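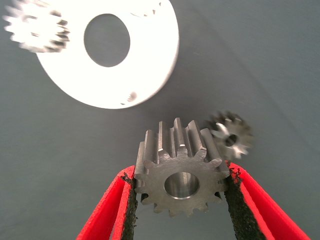 **What counts as one example?** One gear, from grasp to seated on its post, arm back out of the way. We log it as one clip with the joint data alongside. The grasp matters more than people think: gear held by its sides between the two black pads, bore left clear, so the wrist camera gets a look at the hole before it has to line up with anything. Grab it crooked and the clip still goes in, just tag it "crooked".

**How many do we have?** 2,491 clips in the Duseck set at last sync. Target was 2,000, so yes, we're over. No, we're not stopping. Pundero wants more recoveries.

**What's a recovery?** Gear goes on tilted, or slips, or lands on the cloth, and the operator fixes it without pausing the recording. Keep these! Too many got deleted in March by people being tidy.

**Do I trim the start of the clip?** No. Approach and idle bits stay in. Pulix cuts them on import, and it needs to see the fingers open first. 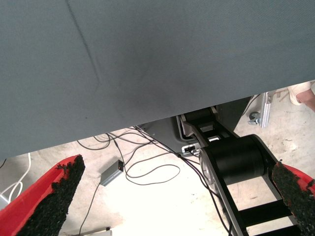 *Wrist view, gripper open, past the edge of the table.*

**Wrist camera is looking at the floor. Bad clip?** Depends. If it's a second or two on the way somewhere, fine. If the whole clip is like that, reject, reason code 12.

**Which camera do I label from?** Head view for the stage (reach, grasp, align, seat, release). Wrist view for contact. If they disagree, go with wrist and leave a note. In the head view below you'd mark the stage as "reach": right gripper open over the cloth, two gears on the plate, one post still empty.
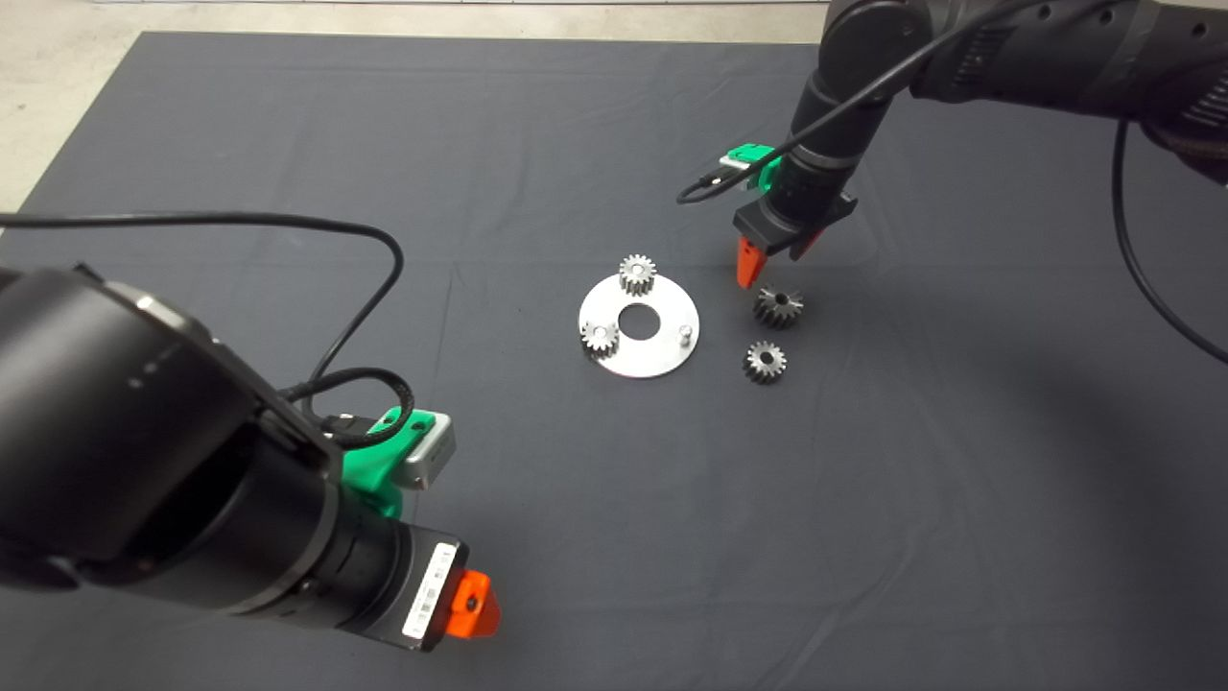 Photo: Ardeleanu bench log

**Does gear order matter?** Not for the plate. Any gear, any post, any order. Do mix it up though, operators fall into habits and the model picks up the habit. Same for where the loose gears start. Move them between runs.

**One arm or both?** Either is ok, one arm per gear. If the other one isn't working park it to the side, and leave it there until the clip ends. Parked arms drifting about is a seperate tag ("drift").

**When do I mark "seated"?** When the gear is down and the fingers let go. Not before. While the gripper is still pressing it's "align", even if it looks done,

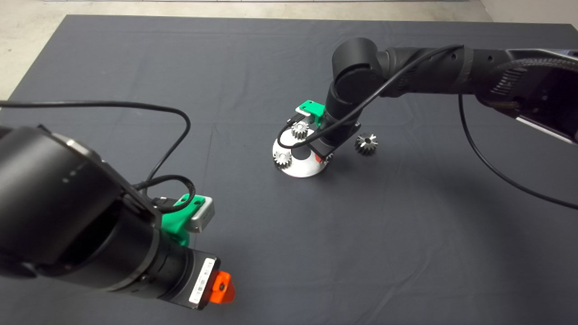

and if you can't see past the gripper from the head camera, step through the wrist view until you can. Still can't tell? Tag "unsure" and move on. Someone on the second pass will pick it up.

**How long can a clip be?** Up to 11 minutes, then the recorder splits it. Split clips need teh same run ID on both halves.

**Can I use the clips for something else?** Ask in the Duseck channel first. Usually yes.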